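The last thing Pirmin Widmer had to do at Tovatwood was put the tools away, and he had been putting it off since lunch.

The lease on the Pundley building ran through the end of April. Aliki Chatzigeorgiou had told him he could take the whole month if he wanted it. He didn't want it. He had worked on the second floor for 14 years and he thought he could be out of it in an afternoon.

"You don't have to sort them," Aliki said. She was sitting on the windowsill with the inventory on her knee. "Vrabec bought the lot. They'll dump it all in a crate when it gets there."

"I know."

"So don't sort them."

He sorted them anyway. Pliers went with pliers. The hex keys went back on their ring in order. He wrapped the good calipers in a shop towel and wrote CALIPERS on a piece of tape and stuck the tape on the towel. Aliki watched him do it and turned a page.

The inventory ran to 2729 lines. Somebody at Stellent had typed it up when they took over the company, and whoever it was had never been in the building. There was a line for a drill press that had gone to the scrap yard before Aliki was hired. There was a line for "bench, misc." and another for "bench, misc. (2)."

"Line 1353," she said. "Screwdriver, flat, yellow."

"That's mine."

"It's on the list."

"It was my father's. I brought it in my first week because the ones here were junk."

Aliki looked at the line again, as if it might say something about his father. "It's on the list," she said, more quietly.

He went to the back to see what was left. The drawers were done. The pegboard was done. He took the stairs down and came up again with an empty box, then went down for another, and on the second trip he stopped at the landing and stood there a while. The painters had already been through the stairwell. The height marks that Dolan's kids had made on the wall one summer were gone.

When he got back upstairs, Aliki had moved from the windowsill and was over by the pale table, looking at it with her arms folded.
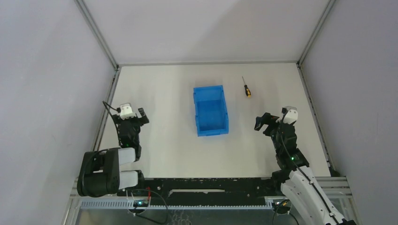

*The blue bin and the screwdriver, still on the table.*

"You forgot these," she said.

"I didn't forget."

"The bin's empty."

"I know it's empty. I took everything out of it this morning."

It was the bin he had used for whatever he was in the middle of. If a job took three days, the parts lived in the bin for three days, and everyone on the floor knew to leave it alone. A new hire had once tipped it into the general stock to be helpful. It had taken Pirmin until past nine at night to pick everything back out, and the new hire had stayed and helped him, and had never touched it again. The new hire was Aliki.

"What line is the bin?" he asked.

She went through the pages. She went through them a second time, running her thumb down the margin.

"It isn't on here," she said.

"It has to be. They listed the mop."

"They listed two mops. They didn't list the bin." She held out the pages so he could check. He didn't take them.

Pirmin went over and rested his hand on the rim. He had never thought about wanting it. It was a plastic bin and he had nowhere at home to put it. His apartment had one closet and his bicycle was in the closet.

"I could use it for the recycling," he said.

"You could."

Aliki took the pen from behind her ear. She found line 1353, looked at it, and wrote something beside it in small letters. Then she closed the inventory and put the cap back on the pen.

"What did you write?"

"Not found," she said. "I looked everywhere."

He picked up the screwdriver and laid it in the bin. It slid to one end, so he got a shop towel and put that in under it. Then he carried the bin down the stairs, past the landing and the new paint, and Aliki came behind him, turning off the lights as she went. At the bottom she asked if he wanted a ride, and he said he had the bike, and then he looked at the bin and said that a ride would be good.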